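Search tips... Go

Play kitchen tidy – 15 minutes, tops

Clear the white table first. Everything out where you can see it, bottles on their sides so they dont roll far.
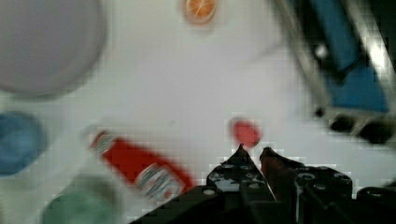
Red ketchup bottle, white cap end.

Sort by shape, not colour. Flat stuff, round stuff, then the little food. Baskets with holes are good for rinsing – warm water, drop of soap, shake.
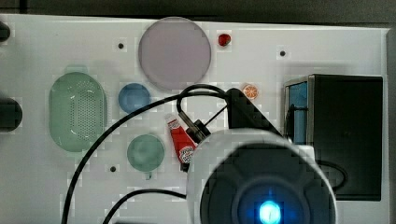
Handles and doors

Damp cloth down the panel, then round the black handle and in behind the stem. Grime loves that spot.

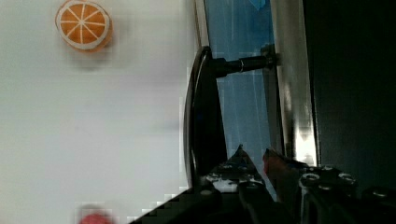 Dry it off with an old tea towel. Metal strip last or it streaks. Lyle Tillman uses vinegar, I find it stinks for nearly 2 hours.

Plate goes back frist, small bits after.

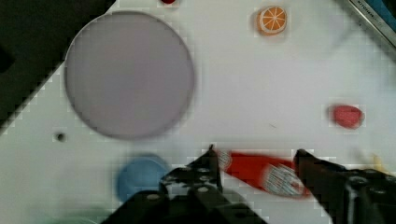

Lavender-grey plate, orange slice, blue one below.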